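Night Shift at Wurkari

The fault showed up in February, and oh, it was a beauty! Every time the left gripper closed on a box, the Bolteo software swore it had dropped it. So we kept closing and opening, closing and opening, with the log filling up past 560 phantom drops.
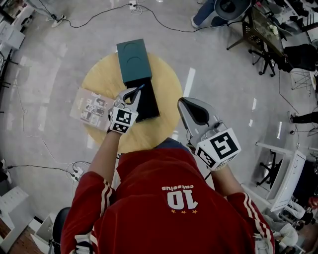

Then try the lid, came the voice over the headset. If it lies about the base, it may lie about the lid too.

It did! I was thrilled. A fault that repeats is a fault you can catch, and I had 70 minutes left before Sovholm wanted us shut down. 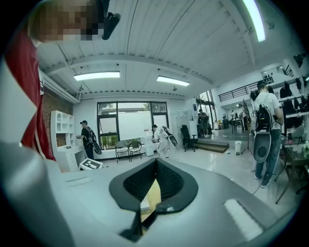 I went after the force reading first, down through 1,000 lines of log, grinning like a kid. The fingers were soft, and I had always loved that about them. I bent close to the black V of the finger, with its textured inner face, and pressed it with my thumb. Zero, said the log. I pressed harder. Zero! I yelled for the whole room to come and see.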